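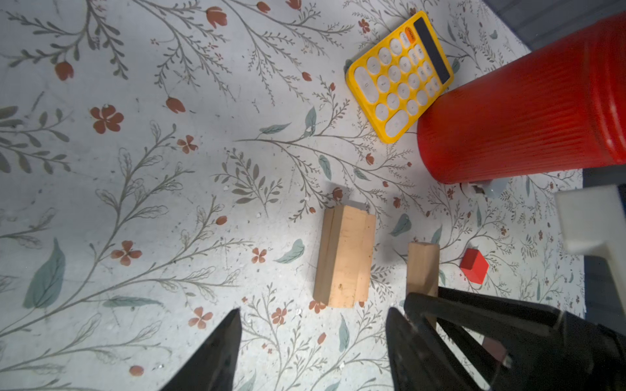
Ezequiel Prieto wrote to say that a desk with no color on it makes him want to go and do something else, and that he'd sooner have one good red cup in front of him than a whole matching set in gray. He also asked when the page of desk things was going to get longer. Well, Ezequiel, it's a little longer now, and I'm with you all the way on the red cup!

This is the Stoduvent gallery of small things on tables. If you're new, it started in February as a handful of photos and a lot of chatter from me, and it has stayed that way, only with more chatter. I love the big furniture pages too (the Tevitz page has some lovely old writing desks and I can lose an evening there without any trouble), but what I really like to look at is the stuff that ends up on top. Pencils, rulers, little boxes, the stapler that has moved house more often than I have. There are 40 pictures in the older part of the gallery, mostly kitchens and sewing corners, and if you wrote in about the buttons I promise they're coming.

The two on this page are both from the same tabletop, and I'll start with the calculator because I can't help myself. Yellow! I had a plain black one all through school and never once looked at it fondly. A yellow one with round keys is a cheerful thing to have around even when you're adding up something dreary, and it looks so well against those rust-red flowers. The one key that really pops is the orange one up near the top corner, and I've been trying to talk myself out of wanting a calculator just for that.

The ribbed red next to it is what set Ezequiel's letter off in my head. I have a soft spot for anything fluted or ridged. My grandmother's tooth mugs were like that, and so was the lampshade over her sewing machine, and I can still feel the ridges under my thumb if I think about it for a minute. Red is a brave choice on a pattern with so much going on, but there's enough white between the stems to give it room. Add the small red cube a little way off and the whole table feels as if someone had picked the colors on purpose, whether they did or not.

I should say a word for the wooden blocks as well. Plain pale wood with a knot in it will always win me over. I keep a few offcuts on my own desk, from a shelf that came out too long, and I use them for everything: propping up a recipe, holding down a seed packet, squaring up a pile of letters before they go in the drawer. You get very fond of a piece of wood that doesn't have a job. One of mine has been sanded so many times that it's gone soft at the corners like a bar of soap.

Now for the wider view, with the red pencil cup at the back and its pinks and blues and whites all sticking up out of the top. There's a pale blue and white stapler lying on its side next to it, and nearer the front a little yellow cube with a red L, which I would put in my pocket if I were let anywhere near it.
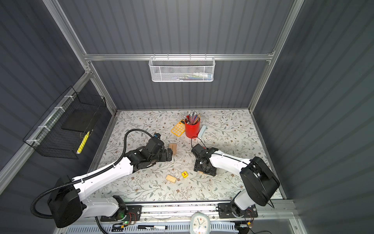

Letter cubes are a weakness of mine, I'm afraid. I bought a bag of 80 at a yard sale, meaning to spell out names for the kids' bedroom doors, and we ran out of vowels by the second door. The rest live in a jam jar on the windowsill and get tipped out whenever somebody small comes to visit (6 of them are under the fridge and will be staying there). If you have a use for a great many Ks, do get in touch.

As for pencils, I store mine with the points up too. My sister lays hers flat in a tray, in order, and we've agreed not to discuss it at dinner. I sharpen the lot in one go, usually late in the evening with the radio on, and the pinks are always the shortest by a long way.

More desks next time, I hope. Pace has offered me 11 pictures of workbenches, and there's a shelf of tape measures on the Flimus page that I've asked to borrow. Keep the letters coming, and tell me what color your pencil cup is.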